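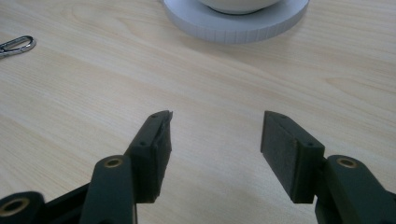 Hand-held gripper over the bench top, jaws apart. White bowl on its ribbed base beyond.

Notebook entry, 28th August
Project: Pirumholm, hand-held gripper work
Subject: Condition checks and bench rules before recording
Status: Working draft, for comment by the Griltlow bench users

Purpose of this entry

The Pirumholm bench rules were written in April, when a single gripper was in use and the same people handled it every day. The tool is now shared between the Griltlow bench and the Aubert bench, and the rules have not kept pace. This entry records the present condition of the tool, the points at which the April text is unclear, and the wording proposed in its place.

Condition of the fingers

The upper corner of the left jaw block is chipped and the edge there is uneven. The April rules state only that a finger shall be replaced "when damaged." Read strictly, this would retire the left finger today. Read as most of us have been reading it, the finger remains in service until the gripping face is affected. Both readings cannot stand in the same laboratory, and the log shows that the two benches have followed different ones.

The right pad has light specks on its face and looks dusty. The rules call for pads to be wiped at the start of each day. No mention is made of wiping after a change of object, and it is proposed that one be added.

The brass bushings in the links are to be inspected under the bench lamp. A bushing that stands proud of the plastic, or that can be turned by hand, is a reason to stop. The screw holes on the upper side of each jaw block are to be looked at during the same inspection for cracks running outward from the hole. Cracks of this kind were the cause of both finger replacements in the Kukis series.

Proposed wording, damage

1. Damage to the gripping face or pad of either jaw: the tool is withdrawn at once and the finger replaced before further recording.
2. Damage to an outer edge or corner, clear of the gripping face: the damage is entered in the log with a sketch, and the tool may remain in use until the end of the series.
3. Any crack reaching a screw hole or a bushing: treated as item 1.
4. Fingers are replaced in pairs. A new jaw set against a worn one changes how an object is held, and recordings made on either side of such a change should not be placed in one series.

Under this wording the chip on the left jaw block falls under item 2, provided that the face is found sound when checked with a straightedge. That check is still to be done and is carried to the open items.

Bench area

The April text requires the area to be "clear." Users have asked what this means, with reason. A metal clip of the keychain type is lying on the table to the left of the gripper, well away from the jaws. Under one reading it is of no consequence. Under another it is a loose item that does not appear on the object list, and the session sheet is therefore incomplete.

The proposed rule is that every item on the table top is either on the session sheet or is removed before recording starts. Keys, clips, pens, and tape are covered by this rule without exception. Distance from the gripper is not a test. Users at both benches have argued for a marked boundary instead, and the argument has some merit for long sessions, but a line on the table would itself appear in the recordings.

The bowl and the base beneath it are to be entered as two lines on the session sheet, with their own object numbers. The April sheets listed stacked objects as one line, and 835 entries had to be reread when the Kukis series was sorted. That work should not be repeated.

Lighting is left as it stands in the rules. The table top has a slight sheen and a bright reflection to the right of center. The present rule asks that reflections be kept off the object and does not concern itself with the bare wood. No change is proposed.

Opening and closing check

The gripper is to be opened fully and closed on nothing before the first recording. The two faces should meet squarely along their length. The interval for repeating this check is at present 367 recordings, a figure inherited from the length of an old series and without any other basis. It is proposed that the interval be set at 100, and that the check be repeated whenever the tool changes hands between benches.

Open items

Straightedge check of the left jaw face. Result to be written in the margin of this page.

Wipe the right pad and look at it again. If the specks remain, enter the pad as worn.

Enter the clip on the session sheet or take it off the table.

Ask the Aubert bench whether a repeat interval of 140 would suit them better, as their series are longer. A single figure for both benches is preferred.

Reprint the session sheet with separate lines for stacked objects. Old sheets to be withdrawn from both benches on the same day.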